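The Last Hour at Damgaard

Halldóra took the packing bench by the loading door because it was the only one left. It was December and the door did not close all the way. She kept her coat on under the apron.

Merja Ahonen had trained her in the morning. Take a parcel, put it on the plate, shipping label up, wait for the sound, put it in the crate. When the crate is full, slide it to the belt and get another. Merja had worked at Damgaard for 6 winters and said it all without looking at her hands.

"What if it doesn't make the sound?" Halldóra asked.

"Then you turn it over. You had the label down."

By four in the afternoon she had stopped thinking about the label. She thought about her mother's apartment instead, which had to be empty by the end of the month. Her sister Ragnheiður had already been through the kitchen and taken the good pans. What was left was bedding, records, a drawer of keys and a coffee grinder with no lid. Ragnheiður had written on the phone that she could throw it all out, it made no difference to her.

Halldóra had not answered yet.

The parcels slowed down after five. Aksel Dalsgaard came along the row with his clipboard and told them there was one more truck, 40 pieces, and then they could go. She slid her full crate onto the belt and set a new one down on the left side of the bench.
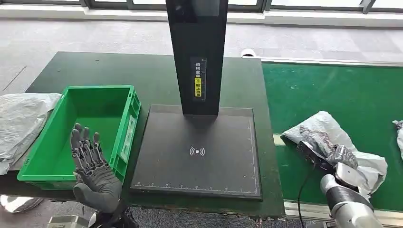

The truck was late. Merja came over and leaned against the wall with her tea.

"You're quiet," she said.

"I have an apartment to clear out. My mother's."

"Is she dead?"

"No. She moved to the home in October. She asks about her things."

Merja drank some of the tea. "What does she ask about?"

"The grinder, mostly. It doesn't even have a lid."

"Then bring her the grinder," Merja said.

Headlights came in under the door. Aksel shouted something, and a man began throwing sacks down from the truck. Halldóra took the first parcel and put it on the plate. It was small and heavy, and whoever sent it had used far too much tape. She waited for the sound and put it in the crate, then took the next one.

They finished at ten to seven. She hung up the apron and asked Aksel if she could buy one of the small boxes, and he told her to just take it. On the bus she held it flat on her knees and wrote to Ragnheiður - I'm keeping the grinder and the records. You can have the keys if you want them.

The answer came 3 stops later. What would I do with the keys, it said. And then, a minute after that - which records?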